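Chapter 7
Sorting and Grouping

In this chapter you will learn to:
describe a solid shape in everyday words
sort a set of objects by one property, then by two
record your groups in a table

Mireille Majali runs a small toy library in Stoswood. Families borrow boxes of blocks and bring them back a few weeks later, and every box has to be checked before it goes out again. On 18th January she had 12 boxes to check. The blocks from several of them had been tipped into one tub, and the only way to put things right was to sort them.

She began with colour, as most people do. Colour is quick to see and easy to agree on. The trouble came when she had a pile of red blocks and the list inside the lid asked for a cylinder and a star. Colour had told her which pile to look in. It had not told her which block to pick up.

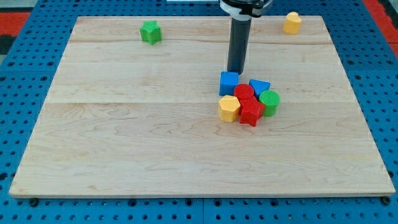
Figure 7.1 Plastic blocks on a maple board. The red pieces include a cylinder and a star.

A feature that we use for sorting is called a property. Colour is one property and shape is another. In Figure 7.1 the blue cube and the blue triangular prism share a colour but differ in shape. The red cylinder and the green cylinder share a shape but differ in colour. Each block can therefore go into more than one group, depending on which property we choose.

Size, weight and material are also properties. Some need a measuring tool, and we will leave those until Chapter 9.

When we sort by two properties at once, a table is a useful way of keeping track. Write the colours down the side and the shapes along the top. Every block then has one square where it belongs, and a square may hold several blocks or stay blank.

Key words: property, group, prism, cylinder, table

7.1 Sorting by one property

Collect a handful of small objects from your classroom or kitchen. Choose one property and write it at the top of a clean page before you move anything.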